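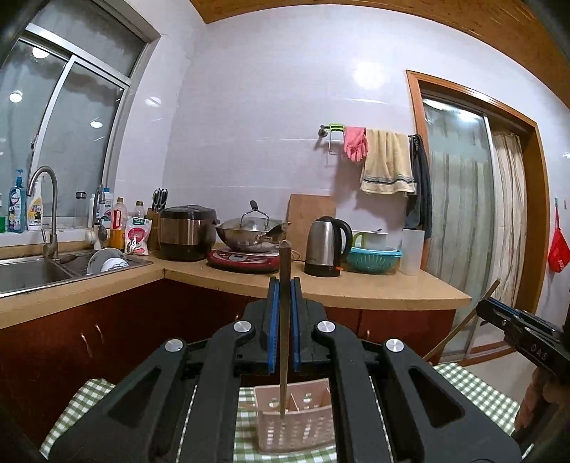
Our project asked whether the wooden chopsticks sold as "reusable for years" in the campus shops last anywhere near that long in a normal kitchen. The claim comes from a leaflet by Skimine, a housewares label, and we picked it because none of us believed it. Most people we spoke to keep a pair or two for cooking as well as eating, long brown ones with a squared thick end and a thin tip, the sort that goes tip down into a divided plastic basket with the spoons. The leaflet gives no test method. It says "proven" twice and leaves it there.

Background

There is a lot of advice online about wooden utensils and very little of it says where it came from. Oil them monthly, never oil them, boil them, never boil them. We read what we could find and gave up trying to rank it. A Vivbridge buying guide repeats the Skimine wording almost line for line, which makes us doubt it was a separate source. We did not treat it as one.

What we did

We sent a short survey to students living in shared apartments and got 62 replies. We also ran a small wear test in May with 8 pairs, split between two kinds: the Skimine pair and a cheaper one sold under the name Obi. Half of each kind went through the dishwasher daily and half were washed by hand and left to air dry, tips down. The test ran for 7 days. That is a short time and we know it. The kitchen was only ours for a week.

We looked for roughness at the tip, splitting, warping and any change in color. Roughness was judged by running a dry paper towel along the wood and seeing if it snagged. We wanted a better method and did not have the equipment.

What we found

The dishwasher pairs went dull and snagged the towel by the end, both kinds. The hand-washed pairs looked much as they did on the first day. We saw no splitting in any of them. One Obi pair had a slight bend, but we forgot to check it for a bend at the start, so that result is worth nothing.

The survey was less useful than we hoped. People are bad at remembering when they bought a chopstick. Several wrote "forever" in the box for age, and one wrote "it came with the apartment." We dropped the age question from the results.
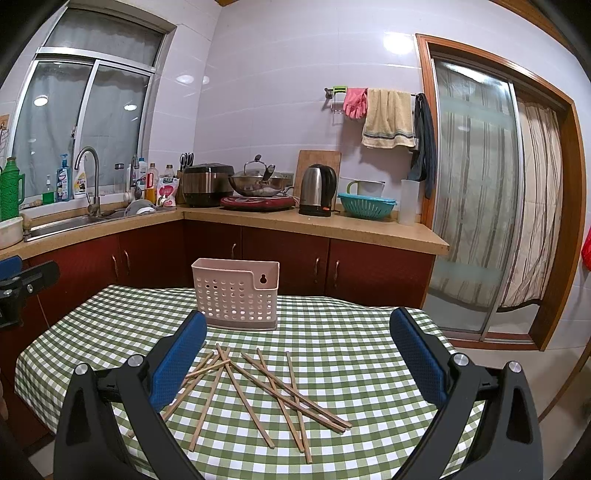 Does the more expensive pair last longer? Our test gives no reason to think so, since both kinds wore the same way under the same washing.

We would not push that too far. A difference might show up after a few months, and Skimine could fairly say we never gave it the chance. But the label says years and offers nothing to back it up, and we think the burden is on the label.

Problems

The dishwasher was a Flarnum unit with one heavy cycle that we could not change. A gentler machine might do less damage. The same person did not judge the snagging every day, and we suspect some of us were harsher than others. If we did this again, we would start in the fall and use more pairs.

Submitted 9 June 2023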